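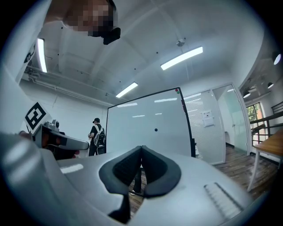

Two white grippers, the nearer with black padded fingers.

The Prata Review reached its readers in April with a print run of 2000 copies, and I was asked to write its first long feature. The subject was the closure of the Mitevby evening paper, where I had been employed as a junior reporter for 2 years.

I approached the assignment with some caution. A former employee is seldom the best judge of an institution, and I informed the editor of my connection before accepting. The editor asked that it be stated in the opening paragraph – a reasonable request, and one I was glad to meet.

The bound volumes are held in the reading room at Sumero. Among them I found my earliest published item, a report of 83 words on a change to the bus timetable. It contained one error, in the name of a street, and the correction ran the following evening on the same page.

The finished feature was reduced by 600 words before publication. I regretted the loss of the section on the night desk, which I hope to publish on this site at a later date.

Contact | © Wirier Notes | Back to top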